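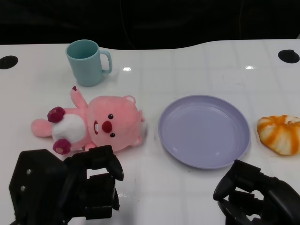 Writing the table rules down
Speaker notes, Yogesh Pal, Gisard
40 minutes with questions. Aim to stop talking at 30.

Slide 1. Title

Say who I am and what I do. I look after working practice at Gisard for the two-arm table stations. Before that I was an operator on the same stations, so most of the rules I'm going to talk about are ones I have broken.

Say what the talk covers: small arms, a person driving them, everyday objects on a table. It doesn't cover large industrial cells with fences. If anyone has come for that, the session next door is better for them and I won't be offended.

The rule sheet is on one side of A4. Copies are by the door.

Slide 2. Where we started

At the start we had a long document. It had been written for the risk assessment, and it was fine for that. Operators signed it on their first morning and never opened it again. I asked for it once at a station and it was under a monitor, holding the monitor up.

What people followed was whatever the person who trained them did. So the Arnis stations had one way of parking the arms and the Bhuiyan stations had another. When someone moved between the two they parked the arms in a place the next person didn't expect.

(Pause here. Ask for hands: who has a signed document that is different from what happens at the bench? Most hands usually go up.)

Slide 3. How the sheet is organised

Four parts. Before you start, objects, while the arms are live, when you stop. Each rule is one sentence. If a rule needed two sentences we split it or threw it out.

Each rule has an owner's initials next to it. That is so an operator who thinks a rule is daft knows where to take it. I get a fair number of these and some of them are right.

Slide 4. Before you start

Read the rules out from the slide, slowly.

- Wipe the table and let it dry.
- Check that no cable lies on the working surface or within reach of either arm.
- Move each joint through its normal range with nothing on the table.
- Press the stop button, confirm the arms are stopped, then reset.
- Write your name and the start time in the station log.

The third one is the one people skip. It takes less than a minute and it is where we find loose fasteners. A finger segment with a screw backing out feels normal for the first part of a session and then starts to lag on one side. You want to find that with a bare table.

The cable rule used to say "keep cables tidy". Tidy meant a different thing to everyone. Now it names the two places a cable mustn't be, and anyone can check it by looking.

On the stop button: test it every session, at every station. Don't accept "it worked this morning". At a shared station you don't know what was unplugged over lunch.

Slide 5. The surface

Longer slide, take time over it.

Glossy tables are easy to clean and bad for reflections. Overhead lights make bright spots, and a bright spot next to a pale object can hide its edge, both from the operator and from whatever is later trained on the recording. We don't ban glossy tables. The rule is that you look at the camera view before you start, find the bright spots and keep the object you are going to grasp away from them, unless the task sheet says reflections are wanted.

Grommet holes. Treat a hole in the table as a place where things get lost. Small objects stay a hand's width away from it. Gusier lost a bottle cap down one and then spent the rest of the session with a cable tray in pieces on the floor. Cap the holes you don't use.

Someone will ask about grid lines on the table. They help with placing things back where they were. Don't use them as a measurement unless you have measured them. We had 900 recordings where the layout notes gave positions in squares, and the squares on one table turned out to be a different size from the squares on the other. The recordings were usable. The notes were thrown away.

Slide 6. Objects

The rule sheet has a short list for this and I'd like people to argue with it.

- Every object has an entry in the object register before it goes on the table.
- Soft, hard and food items are marked as such.
- Nothing breakable within reach of an arm that isn't being driven.
- No object so full, sharp or heavy that dropping it matters.
- Real food only at stations marked for it, and it is never eaten afterwards.

We allow plastic mugs and plates anywhere. Ceramic needs a named task and a mat. The reason is dull: a chip of glaze in a finger joint meant taking the hand apart.

Plush toys. People treat them as the safe option and give them to new operators. They are safe in the sense that they don't break. They are also very easy to over-grip, and a new operator who learns on plush learns to close the hand hard. Then they are handed something stiff and the motors trip. We now start people on a hard plastic item with a clear rim and bring in the soft ones later.

The other thing with plush is fibres. Long pile gets into joints. Check the fingers after each session with a soft toy and write down if you had to pull anything out.

Food and things that look like food. Some of our items are convincing enough that a visitor picked one up. Register them as imitation or real, and write it on the storage box. If you can't tell which one it is from the register, it doesn't go on the table. A steamed bun that is real also dries out and gets stiffer as the session goes on, so log when it came out of the packet.

Slide 7. While the arms are live

Keep this one brisk.

- One person drives. If a second person is at the station, they stand at the stop button.
- Hands stay off the table. To move an object by hand, stop the arms first.
- Fingertips hover before they touch. Come in from above, pause, then close.
- Keep the two hands apart unless the task needs both on the same object.
- If you don't know what the arm just did, stop.

On "hands stay off the table". This is the one where I'm strict. The arms are small and they look harmless, and people reach in to straighten a plate because it is quicker. We logged every reach-in for a month, with no blame attached, and got 110. None of them hurt anyone. All of them happened with the arms powered. After that we moved the pause control to where the operator's hand already is, and the number fell a long way. I didn't bring the second figure because the counting was done differently and I don't trust the comparison.

The point for the audience: if a rule is being broken that often, look at what following it costs. Ours cost a walk to the other end of the desk.

On hovering. Operators say it slows them down. It does, a bit. What it buys is a moment when you can see whether the fingertips are lined up before there is any force on the object. With a plate it matters more than people think - a finger under the rim on one side only will flip it.

Slide 8. When you stop

- Park both arms in the marked position, fingers open.
- Power down, then clear the table. In that order.
- Put objects back in their own boxes.
- Note anything odd, even if it went away.

"Even if it went away" was added by an operator on the Arnis stations. A wrist had been clicking on and off and three people had each noticed it and each decided it was nothing. The log had no mention of it. When the wrist did fail we had nothing to go back to.

Parking with the fingers open is so the next person can see there is nothing in the hand. It also keeps load off the tendons on the older hands.

Slide 9. Recording rules

I'll go quickly if we are past 25 minutes. Otherwise:

Keep the failures. A drop, a missed grasp, an object knocked over: mark it and keep it. If operators think failures count against them they will delete them, and you will end up with a set in which nothing ever slips. We had 2000 sessions reviewed by someone from outside the team and that was the first thing they asked about.

No faces, no screens with names on, no personal items on the table. Check what the camera sees at the edges, which is where these things turn up.

Write the task before you do it. A task written afterwards tends to describe what happened.

Slide 10. What the sheet doesn't do

It isn't a risk assessment and it doesn't replace one. It doesn't make anyone compliant with anything. Whatever standard applies to your equipment still applies, and you need someone who has read it properly. The sheet is what that person's work looks like by the time it reaches the bench.

It is also out of date by the time it is printed. We review it every December and whenever a rule is broken twice in the same way by different people.

Slide 11. Things I'm unsure about

Put these to the room.

- Should the observer be allowed to talk to the driver during a take? We say yes. Bhuiyan operators say it distracts them.
- How long should one person drive? We have a limit but I can't defend the number.
- Do we need separate rules for left-handed operators when the layout is mirrored?

Slide 12. Contact and copies

Leave this up during questions. Copies of the sheet by the door, and the editable version is on request - take it and change it. If you do change it, I'd like to see what you took out.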